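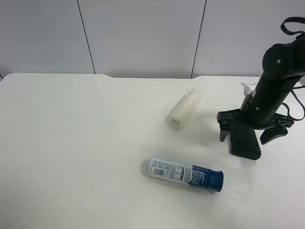

Spray can and white cylinder on the bench top, both on their sides.

Bench Notes: cylinders, cans and things that roll

The Seltbridge workroom now has a written rule for round items on the white tables. It was drafted by Reijo Ahonen and takes effect in February. The text has been posted by the door. The background is set out below for members who use the room only now and then.

The tables have a smooth top with no lip. A cylinder laid on its side has one line of contact with the surface and very little to hold it. A full can is slow to start and slow to stop. A part-used can behaves differently, as the liquid inside shifts and the can may rock before it settles. Light tubes and rolls move with a nudge of the sleeve. A cap that is wider than the body lifts one end slightly, so the can tends to turn in a curve instead of running straight, and it may leave the table by a side that no one was watching.

The rule has 4 parts.

Cans stand upright on their base when not in the hand. If a can has to lie down, for example so that the small print can be read, it is laid with its length across the slope of the table and put upright again afterwards. The slope on each table is small but can be measured with the Kopecký level kept in the top drawer.

Caps stay on. A spray can without its cap is treated as a can in use, and a can in use is not left.

Rolls and tubes go on the wall pegs, or on end at the back of the table. They are not used to stop other things rolling.

Flat, soft items such as cases, pouches and folded cloth may be left on the top for the length of a session. They do not travel. They should be kept clear of spray, as a coated fabric will mark and the mark will not come out with soap.

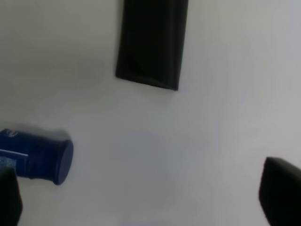 Dark blue container on its side, with a black item lying flat further up the table.

Labels

The second matter is reading the label before storage. Most spray cans carry the storage temperature, the disposal wording and the barcode in the same block of small text, often in grey or black on white, and the block is easily rubbed away by solvent on the fingers. Wipe the hands first. If the text can no longer be read, the can goes in the tray marked for disposal and is not returned to the shelf.

Reijo checked the shelf stock before the rule was written. Of 84 cans, 83 had a label that could be read in full. The remaining one has been removed. The list is kept in the Mudument folder under "Consumables" and is sorted by shelf, then by colour of cap.

Cleaning the tops

Use a damp cloth and then a dry one. Propellant residue leaves a faint film on a matt white surface which is hard to see from above but shows when viewed along the table at a low angle. The Gososia cleaner may be used on the film. Leave it for 60 seconds, then wipe in one direction. Abrasive pads are not to be used on the tops, including the worn ones.

Wall pegs for the second row of tables are on order. Until they are fitted, rolls from that row go on the pegs nearest the sink.

2018-01-19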